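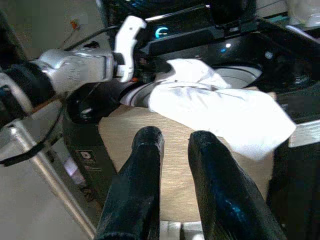 Full Time at Hutville

Lahcen Zerouali had been promised a crowd of 3000 and he counted, generously, 600. Clikano had printed the bigger number on the tickets, so the bigger number would be in the paper.

"It's a semifinal," said Naima El Idrissi, sitting down beside him with a coffee. "People come late to semifinals."

"It's the second half."

Out on the field the Hutville pack set for another scrum, and another scrum fell over. Rezaul Abeysekara got up holding his shoulder. He had held the same shoulder last January, too, right before the contract talks.

"He's hurt," Naima said.

"He's thirty-four. That's a different thing."

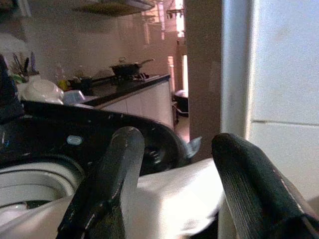

White cloth, bright in the folds.

Munro led by three. Their coach, Hatem Zaki, walked the touchline like a man who had thought of it all himself. Lahcen had played under him and remembered one plan - kick it long and blame the wind.

"If they get a penalty here, they'll go for the posts," Naima said. "Yasmine told me. Take the draw, win it in extra time."

"Yasmine Morsy sells the season passes."

"She hears things."

The whistle went. Penalty, Hutville, well within range. Rezaul pointed to the corner. 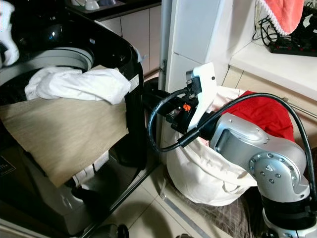 Lahcen put down his program. The throw was crooked by any honest measure, but the referee let it go, and the whole heap of them rolled over the line with Rezaul somewhere at the bottom, using the bad shoulder as far as anyone could tell.

Naima was on her feet, spilling coffee on both of them.

"Well?" she said.

"It was crooked," said Lahcen, and asked her what a ticket for the final would cost.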